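Equipment Review: The Grolis Two-Stage Hand Wash Kit for Enthusiast and Show Cars

Prepared for the members' bulletin by Danuta Adamczyk, Technical Reviews
7 September 2020

The Technical Reviews section receives regular requests for guidance on washing equipment, particularly from members who exhibit at our monthly gatherings and wish to present a clean vehicle without visiting a commercial car wash. The Grolis Two-Stage Hand Wash Kit is marketed to precisely this group. It was purchased at full retail price from Brorora, an online parts supplier, and the manufacturer had no involvement in the preparation of this review.

The kit consists of a concentrated shampoo, a separate rinse additive, two wash mitts, a wheel brush, a drying towel and a printed instruction card. Wash containers are not supplied, and members will need to provide two of their own. The packaging makes this clear on the back panel but not on the front.

Testing was carried out on three vehicles belonging to members: a black sedan used daily, a restored pickup with single-stage paint, and a silver coupe that is driven only to shows. Each was washed by hand in the shade, first according to the instruction card and then a second time, on a later occasion, using the owner's customary products.

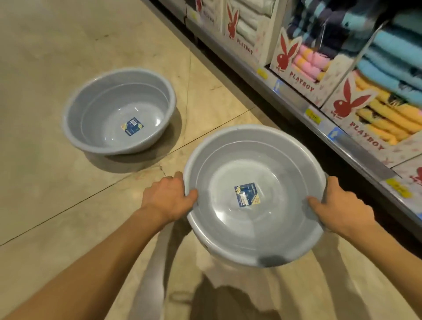

How much shampoo does a normal wash require?
One capful in the wash water is sufficient for a sedan or coupe. The pickup required a second capful, added when the lower panels and tailgate were reached.

Cleaning performance

The shampoo removed road film and light dust from all three vehicles without difficulty. Insect residue on the front of the sedan needed a second pass, and the remaining traces were lifted with a dedicated remover. Tree sap was not affected at all. The manufacturer makes no claim regarding sap, and the result should not be counted against the product.

Lubrication was judged to be very good. The mitt moved freely over the hood and roof of the black sedan, and inspection under a hand-held lamp showed no new marks in the clear coat. On the single-stage paint of the pickup, a slight transfer of color to the mitt was noted. The owner, Dwight MacLeod, reports the same transfer with every shampoo he has used on the truck, and it is normal for paint of this type.

The rinse additive was less persuasive. It is intended to help water run off the panels and to shorten drying time. On the silver coupe, which carried a fresh coat of Nullisero paste wax, no difference could be detected with or without the additive. On the unwaxed sedan there was a modest improvement on the roof and trunk lid, and little on the doors.

Mitts, brush and towel

The two mitts are identical in size and are distinguished by a colored cuff, one being reserved for the upper panels and the other for the sills and lower doors. This is a sensible arrangement. The elastic in the cuffs is somewhat tight, and reviewers with larger hands found the mitts tiring to wear for the length of a full wash. Both were machine washed 6 times during the review period and kept their shape, with a small amount of shedding after the first cycle.

The wheel brush is the weakest item in the kit. Its bristles are suitably soft, but the head is too wide to pass between the spokes of the coupe's wheels, and the handle flexes under moderate pressure. Members with wire wheels should disregard it entirely. The Grewal spoke brush, which the section recommended in its December bulletin, remains the better choice.

The drying towel is large, absorbent and well finished at the edges. One towel dried the coupe completely. The sedan and the pickup each called for a second towel toward the end.

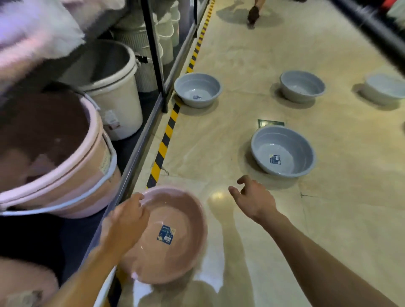

Instructions and storage

The printed card is clear and follows a logical order: wheels first, then a full rinse, then the upper panels, then the lower. It is laminated and may be kept with the kit. The card does not mention door jambs or the fuel filler area, both of which are commonly examined by show judges.

The carrying bag closes with a zipper and holds all of the components when dry. It has no ventilation, and damp mitts should not be stored in it overnight.

Assessment

On a scale of 100, the section awards the kit 74 points. Most of the deductions relate to the wheel brush and the rinse additive. The shampoo and the towel are both of high quality and are sold separately by the same supplier, and members who already own satisfactory mitts may prefer to buy those two items alone.

The complete kit is recommended for members who are beginning to wash their own vehicles by hand. Owners preparing a car for judged classes will want to replace the wheel brush before their first event.

Questions concerning this review may be submitted in writing to the Technical Reviews section or raised at the registration table before any monthly gathering.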